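Quiénes somos

Jendine es una empresa pequeña que enseña a los robots a manejar telas. La fundaron Meinrad Auer, ingeniero mecánico, y Daiane Nogueira, que venía de reparar máquinas en una lavandería industrial. Trabajamos desde Drurach y mantenemos un segundo taller en Assunção, donde se graban la mayor parte de las tareas de casa: doblar, recoger, estirar, guardar.

Nuestro producto principal se llama Skuvard. Es una pinza de dos dedos que existe en versión de mano y en versión montada en brazo. Con la primera, una persona hace el movimiento; con la segunda, el robot intenta repetirlo.

Lo que nos pasó en junio

Muchas empresas cuentan en esta página sus premios. Nosotros preferimos contar un fallo, porque explica mejor nuestra manera de trabajar hoy.

En junio, durante una prueba en el taller de Assunção, una pinza montada en brazo no soltó la tela cuando recibió la orden de abrir. El brazo siguió su recorrido y arrastró la sábana con todo lo que había encima. Daiane estaba al lado y tenía la mano sobre la cama. Pulsó la parada de emergencia, pero el motor de los dedos no estaba conectado a ese circuito – solo el brazo se detuvo – y la pinza continuó cerrando. Ella sufrió un golpe en dos dedos, sin fractura. Perdimos 380 horas de trabajo en buscar la causa y corregirla, y las consideramos bien empleadas.

La causa fue doble. Una almohadilla de goma se había despegado por un lado y el borde quedó enganchado en el tejido. El programa leyó esa resistencia como un agarre débil y aumentó la fuerza. Revisamos después 1372 grabaciones anteriores y encontramos la misma lectura equivocada en otras sesiones, sin consecuencias, y por eso no la habíamos visto.

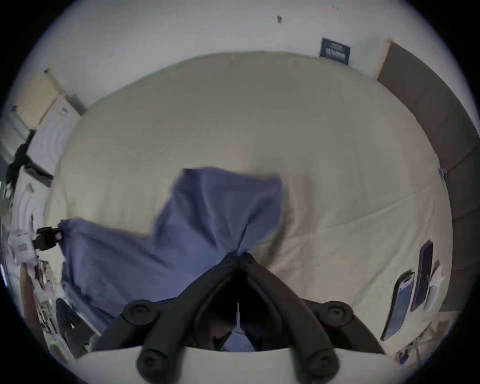
Skuvard, versión de mano: agarre de una tela azul sobre la cama.

Desde entonces la parada de emergencia corta también los dedos. La fuerza máxima tiene un límite mecánico que el programa no puede cambiar, y las almohadillas se revisan antes de cada sesión, tirando de ellas con la mano. Cuando el brazo está encendido, ninguna persona apoya las manos en la superficie de trabajo. Esta última regla parece evidente, y sin embargo no estaba escrita en ningún lugar.

También cambiamos la forma de grabar. Las personas que usan la pinza de mano deben ahora repetir el gesto de soltar, despacio, con tejidos finos y gruesos. Antes nos interesaba casi solamente el agarre.

Cómo trabajamos con los clientes

Con cada pinza entregamos el informe completo del fallo de junio, traducido al idioma del cliente. Meinrad lo redactó y responde él mismo a las preguntas técnicas. Si una pinza suya no abre a la primera orden, le pedimos que la desconecte y nos escriba antes de volver a usarla, aunque después funcione con normalidad.

Las visitas al taller de Drurach son posibles por la mañana, con cita previa. En Assunção recibimos solamente a clientes que ya tienen una Skuvard en servicio.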